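Rumik Handover Set: Frequently Asked Questions

What is in the set?
Demonstrations of one arm passing a small object to another. Each one is recorded from start to finish while a person guides both arms.

How many demonstrations are there?
The first release has 325. Of those, 147 were recorded at the Caldeira bench and the rest at Skistero.

Who can record?
Anyone who has finished the two practice sessions. Ask Welington Cordeiro for a login.

How should the receiving gripper approach?
Open it fully before it gets near the object, and come in from the opposite side. The giving arm holds still until the other one has closed. Please don't rush this part. Most of the examples we reject go wrong in the last few inches.

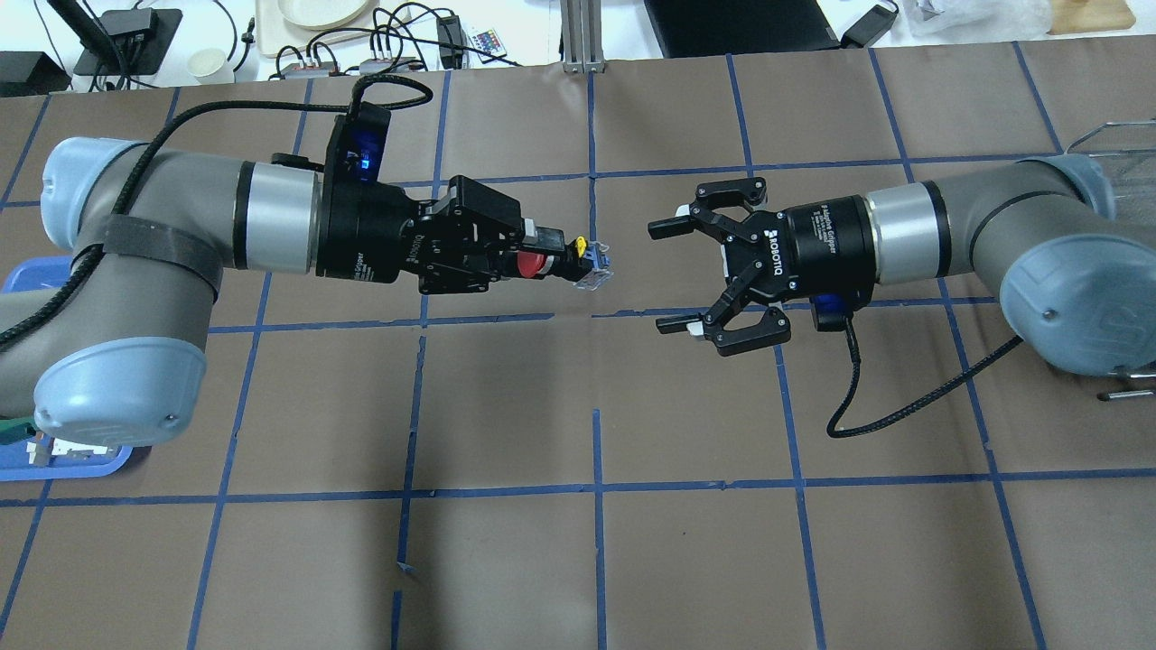 Clornimetti wrote to ask whether a dropped object means the whole take should be deleted. Keep it, and mark it "drop" in the notes field. We train on the clean takes and use the drops for testing.

Do I have to start in the same grid cell every time?
No. Change the starting cell between takes. A model that has only seen one starting point does badly everywhere else.

Can I fix a label after uploading?
Yes, until the batch is closed. After that, send us the take number and the correction.

Page last updated Saturday, February 24, 2024.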